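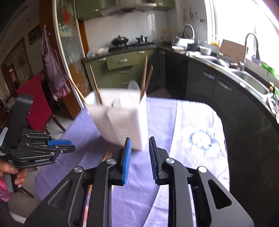 A white utensil holder on a kitchen table.

Edmont lunch club to open a second day from February

Friday, January 3, 2025

The community lunch club in Edmont will serve meals on two days a week from February, after a winter in which the waiting list became longer than the list of members.

The club has met every Tuesday in the Pangilinan Rooms on Starby Road. It has places for 20 people at each meal. The new Thursday lunch will have the same number of places, and people who are already waiting will be asked first.

Ching-wen Tse, who runs the kitchen, said the second day had been discussed since last spring. "We did not want to promise it before we could pay for the heating," she said. "Now we have the money until the end of summer, and after that we must look again."

The money comes from an autumn appeal, which raised £3,503. A part of it, £978, was spent in December on a second-hand cooker. The rest will go to food, heating and the hire of the rooms.

The price of a meal stays at £2. Soup, a main dish and tea are included, and the menu will continue to change between British and East Asian cooking. Noodle days have been the fullest ones, according to Ms Tse, although the leek pie is also finished early.

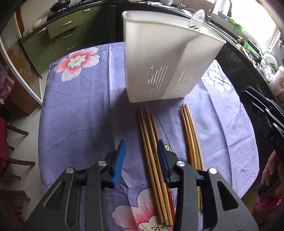
Transport still a question

Not everything is arranged. The Uneck bus does not run on Thursdays between eleven and one, and several members who live on that side of town come by bus on Tuesdays. Thiện Phan, who keeps the bookings, has asked drivers to offer a seat if they pass that way.

"With three cars we can manage it," he said. "At the moment we have one, and it is mine."

Members who wish to change from Tuesday to Thursday should tell Mr Phan before the end of January. New people can leave their name at the door during any lunch – it is not necessary to live in Edmont.

Recent items
Starby Road footpath closed for repairs
Library winter hours
Uneck allotments: plots available
Carol evening thanks

Contact the newsdesk | © Edmont Local News 2025 | Back to top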